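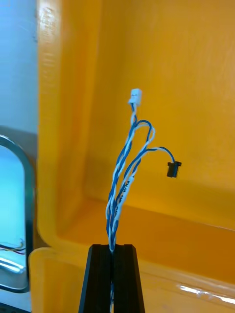 By Jerome Tiongson
June

My mother-in-law wants a robot to fold her fitted sheets, and she asks me about it at nearly every dinner (she has been asking for years, bless her). So I drove out to Panthorpe, where Luzius Gasser and the small crew at Tiltar are teaching arms to do shop work, starting with sorting parts into bins.
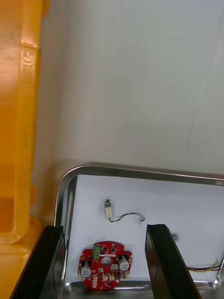 A red circuit board and a tiny motor share the tray with a pair of open grippers.

Boards are the easy ones, Gasser told me over some very strong coffee. A board keeps its shape! Wire is another matter, and he gave the arm 303 tries at cables before he would quote me any kind of number.

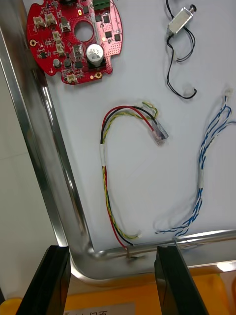

He still won't promise a date. "Ask me again in 5 years about the sheets," he said, and I wrote that down for dinner.

Related
Can Wi Load a Dishwasher?
Stuto's 400 Socks
14 Chores We Still Do by Hand

Contact us | Back to top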